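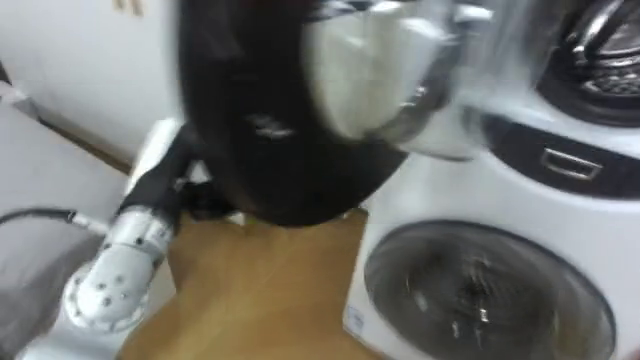 4.3 Preparing artwork for a Bredatell order

Artwork is uploaded through the Pernora order portal before a proof can be issued. Complete section 4.2 (account and delivery details) first.

1. Sign in to Pernora and open the order. The status must read "Awaiting artwork".

2. Select the product line: apparel, drinkware, signage or pens. The print template changes with the product line, and artwork placed on one template does not carry over to another.

3. Download the template. Do not resize the artboard.

4. Place the logo inside the dashed safe area. Keep all lettering at 8 point or larger. Reversed (light on dark) lettering must be set in a bold weight.

5. Convert all fonts to outlines and assign spot colours. Screen printing accepts a maximum of 13 spot colours across a single order.

Note: Colour names must match the Godinho ink chart exactly, including spaces. A misspelled name is read as a new colour and attracts a set-up charge.

6. Export as PDF and upload. Files larger than 20 MB are rejected without a message - refresh the page to confirm that the file is listed.

7. Enter the decoration code. For left-chest embroidery the code is 955. Codes for other positions are listed in Appendix B.

8. Select "Request proof". The status changes to "In proofing".
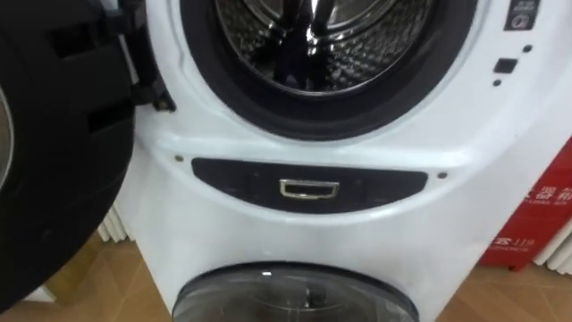

White washing machine, upper door open.

4.4 Approving the proof

1. Open the proof from the order page. Check spelling, colour names and print position against the purchase order.

2. To request a change, use the comment field. Changes sent by email are not attached to the order.

3. Select "Approve". Production is booked at the Trutovlow print centre.

Caution: Approval is final. Cancelling after this point incurs the full set-up charge for each colour.

Note: Orders approved before the February catalogue change keep their original decoration codes when reordered.

Section revised 2021-07-23, M. Bisht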